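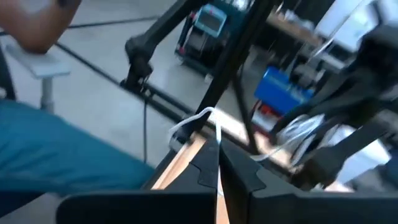
Week 6 handout: What the arm costs after you buy the arm

Read this before lab planning. The Groen worksheet is due in October, and last year's class treated the budget column as a creative writing exercise.

1. The quote is an opening bid

Our running case is the Rerosberg workshop, which wants one arm to pick up wood strips and pass them along. Carkari quotes a gripper at $3541. Bukell quotes less and leaves out the fingers. Read the line items – all of them, including the gray ones at the bottom.

2. Fingers

Fingers wear, chip and meet tables at speed. Budget $245 for a spare pair and order it with the first pair. Shape matters too: a stepped inner edge and a pointed tip suit some parts and will chew up others. Bring your actual part to the vendor demo. Vendors prefer their own part, which is always a cube.

3. Cables

Students budget zero for cables. Cables disagree. Put down $1000 for cable, clips, sleeves and the second order of cable, the one in the right length. Measure with the arm at full reach.

4. Floor space

Draw the arm, the cart, the table and a person who needs to stand somewhere. If the person doesn't fit, you have planned a very expensive sculpture.

5. Time

Allow 48 hours of staff time for setup. Finance will ask whether this can be done over lunch.

For next class: redo the Rerosberg budget with Bukell's price and the fingers added back in. Show your shipping.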